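Ticket 58 – Kiltard tracker, right-hand pose jumping
Status: waiting on reporter

Hello again, and thank you so much for the logs, they were a real help! I've replayed all 36 takes in Pollus, and the right gripper's pose flips in 4 of them, always just as the jaws close on the cup. The left one is steady throughout, bless it. I think the filter is trusting stale marker fixes, so could you kindly set max_fix_age to 79 ms, restart the Grornent node and try again – no need to recalibrate first. I'll keep the ticket open until I hear from you.
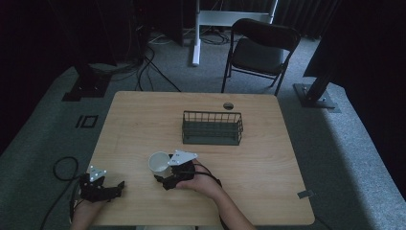 Attachment 1: right gripper closed on the paper cup, left gripper open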